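Ovari Handling Trial: progress report to the Wustton fund
Prepared by Graham Lightfoot, July

Where we are
We promised you a code of practice for hand-held gripper work and we have most of one. The draft has 15 rules, down from a first version that nobody on the team, me included, finished reading.

Recordings
We have logged 2883 recordings, of which 2536 meet the draft rules. The rest are kept in a separate folder and used in training new operators, who seem to enjoy them more than they should.

Rules that changed this quarter
Rule 4 (cloth). The old wording said "grasp the item neatly". Towels have not read the rule. It now says to close both pads on the thickest part of the cloth and leave any loose ends alone.

Rule 7 (clutter). Operators no longer tidy the box or the table before starting. Sites were becoming spotless on our account, and the Apaza reviewers marked us down for it, fairly.

Rule 9 (two grippers). While one gripper is working in the box, the other stays outside it at the table's edge.

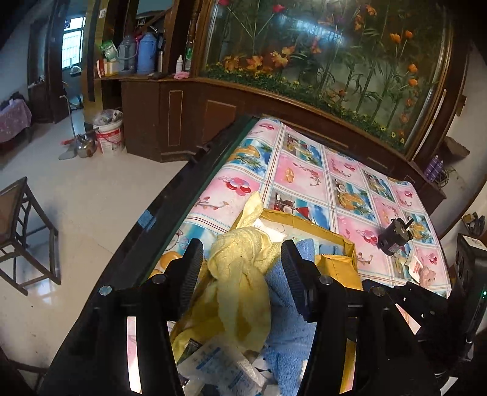 Still to do
Wullberg has asked for a rule on pad wear. We are proposing a check every 300 grasps, pending an argument about who counts them.

Spending
On budget, apart from printing. Please ignore the laminated copies of version one.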